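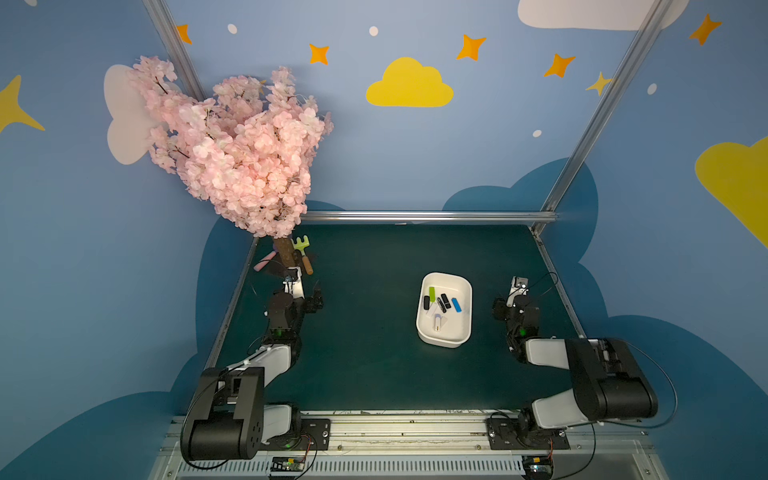
Sizwe Mabuza has asked, in comments on the April report, whether one tray is enough for mixed small items, or whether the white plastic ones should be divided into compartments before any further sets are made up. Section 3 responds to that point, and the remaining sections follow the usual order.

Etside Small Items Project
Interim progress report to the Inov programme
Submitted by Beatriz Leitão, 4th September

1. Purpose of the work

The project is preparing a reference collection of small household and desk items, with written guidance on how such items should be sorted, packed and put away. It deals with the contents of the ordinary mixed drawer: cards, small cases, caps, short cylinders, and things shaped like memory sticks or little remote controls. The collection and the guidance will both pass to Tretum at the close of the grant.

2. Progress against the plan

The agreed target for the whole grant period is 935 catalogued items. At the time of writing, 700 have been entered, each with a short description, a principal colour and a storage category. Entry was slower than planned in the first weeks because the category list was still changing. The list has now been fixed and no further changes are proposed in this period.

Work package 2, which covers the mixed trays, began on time. A mixed tray holds a handful of items chosen to differ in shape and colour. A typical selection might put a bright blue or lime-green rectangular piece with one or two dark elongated ones, a flat white card and a white cylinder. The tray is placed towards the middle of the dark green work surface, and the items are laid in it without any fixed arrangement.

The first full draft of the sorting guidance has been circulated to Tretum. Comments were received on the sections dealing with cards and with very small rounded items. Both sections have been rewritten and the revised text is included in the shared folder.

3. Response to the question on trays

We have considered the case for divided trays and do not recommend them for the mixed sets. The guidance is concerned with items as they are found, and in a drawer they are seldom found separated. Compartments would settle part of the sorting in advance. They would also exclude the longer items unless the partitions were made removable, and the quotation obtained from Peixoto for removable partitions was above the amount left in the materials line.

We accept the difficulty with white items. A flat white card on the floor of a white tray is easily overlooked, and the same is true to a lesser degree of the white cylinders. The following measures have been agreed:

White items are listed first on the contents slip for each set.
The tray is checked against its slip before it is put away.
Cards are packed last and on top.

Should these prove insufficient, we would ask to purchase a small number of trays in a darker colour. The cost would not exceed £100 and could be met from the existing allocation.

4. Work area

The work area is complete. The walls are painted soft blue with cartoon clouds, stars and dots, and the artificial cherry blossom tree stands to the left. The green surface has been satisfactory in use. Most of the collection shows clearly against it, although the black items and the darker greens are less distinct, and for these the white tray has been the better background.

Dust gathers on the blossom and has to be removed by hand. The weekly tidying schedule has been amended to include this task, together with wiping the green surface and returning any stray items to their sets.

5. Difficulties

Labelling remains the main concern. Adhesive labels do not hold well on the rounded pieces and tend to lift from the smaller cylinders. Items of this kind are now kept in numbered bags between sessions, and the number appears on the contents slip. The arrangement works but adds time to both packing and unpacking.

A delivery of storage boxes from Peixoto arrived with lids of the wrong size. Replacement lids have been promised at no charge. Until they are received, completed sets are being kept in open boxes on the lower shelves.

6. Expenditure

Spending on materials and storage is within the approved budget. No transfer between budget lines is requested. The full statement of expenditure will be sent separately in the format required by Inov.

7. Next period

Cataloguing of the remaining items will continue, with priority given to cards and cylinders, where the collection is still thin. The second draft of the guidance will go to Tretum for comment once the sections on packing are complete. We would be grateful for Sizwe Mabuza's view on section 3 before further mixed sets are made up, so that any change of tray can be applied to all of them.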